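Nutrition and Chronic Conditions
Session 3: Lactose Intolerance in Daily Life
Instructor: Amarachi Sani
Handout revised Tue 22 July

Reading before class: Bindberg course pack, the chapter on digestion of sugars. Skip the section on infants, we return to it later.

What lactose intolerance is

Lactose is the main sugar in milk. To absorb it, the small intestine uses an enzyme called lactase, which splits it into glucose and galactose. When there is too little lactase, lactose passes into the large intestine. Bacteria ferment it there and produce gas. The extra sugar also draws water into the bowel.

Typical symptoms are bloating, cramps, gas and loose stools. They often start within a few hours of eating.

It is not an allergy

A milk allergy is an immune reaction to milk protein and can be dangerous even in small amounts. Lactose intolerance does not involve the immune system in this way. Students mix these up on the written work every year, so check your wording.

Types

Primary – lactase falls gradually after early childhood. This is the most common type.
Secondary – follows damage to the small intestine, for example from an infection or untreated celiac disease. It may improve once the gut heals.
Congenital – present from birth and very rare.

Testing

The hydrogen breath test is the usual choice. The patient fasts, drinks a lactose solution and breathes into a collection device at set times. A clear rise in hydrogen suggests poor absorption. Recent antibiotics can affect the result.

Food choices

Many people tolerate small servings of milk, especially with a meal. Hard aged cheeses contain very little lactose. Yogurt with live cultures is often easier to digest than milk. On labels, look for whey, milk solids and milk powder.

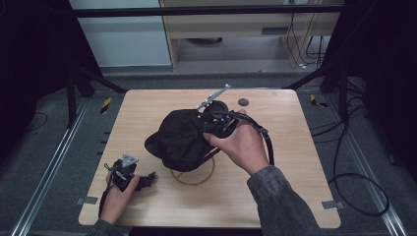 Fig. 1. Gripping black fabric with a hand-held gripper.

Calcium and vitamin D

Patients who cut out dairy need other sources of calcium: fortified soy drinks, canned fish with bones, tofu set with calcium, kale. Ask about vitamin D too.

For next time

Read the Anberg case and plan one day of meals for the patient at 2,600 calories. Wian Mabuza has the spare copies. Hand in your plan on paper, with the calcium sources underlined.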